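Unit 6 notes: Batteries in low orbit, and why depth of discharge runs the show

Welcome back! Last time we sized the solar array. Today we get to the part I like best, the battery, where one small percentage decides how heavy your spacecraft gets.

Start with the orbit. A satellite in low orbit goes into the Earth's shadow on nearly every lap, so the battery is cycled many thousands of times over the mission. Compare that with a satellite in geostationary orbit, which only sees eclipses in two seasons a year. Same chemistry, completely different life!

Depth of discharge (DoD) is the share of the full capacity you take out before charging again. Lithium-ion cells last far longer if you keep it shallow.

Worked case. The Wistitz bus draws 100 W through an eclipse of 38 minutes.

Energy used: 100 W x 38/60 h = 63.3 Wh
Discharge path efficiency: 0.9
Energy out of the battery: 63.3 / 0.9 = 70.4 Wh
Allowed DoD: 25 percent
Capacity needed: 70.4 / 0.25 = 281 Wh

Now redo it at 40 percent. You get 176 Wh, which looks wonderful on the mass budget until you check the cycle life curve (handout from Guangming Guo, page 3). Please do check it. Last year's Bulto team skipped that step and had to redesign the whole pack in April.

Two more things eat capacity. Cells fade with age, so size for end of life. Cold cells also give you less, so talk to your thermal person early. Qiuyue Jia's group did this in week one and it saved them a lot of grief.
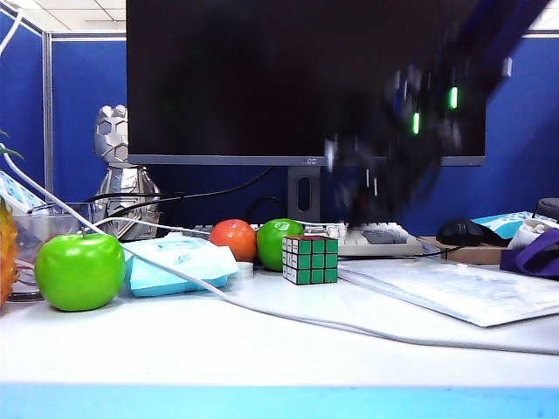 Series and parallel strings: the number of cells in series sets the bus voltage, the number of strings sets the capacity. Always round strings up. If one string fails, can the rest carry the eclipse load and stay inside your DoD limit? Run that case too, it's quick and really fun to see how the margin moves.

For next time
Read the Limsakul chapter on charge control.
Problem 3: repeat the worked case with one string lost.
Questions to Yufang Long, room 3748, after 2 pm.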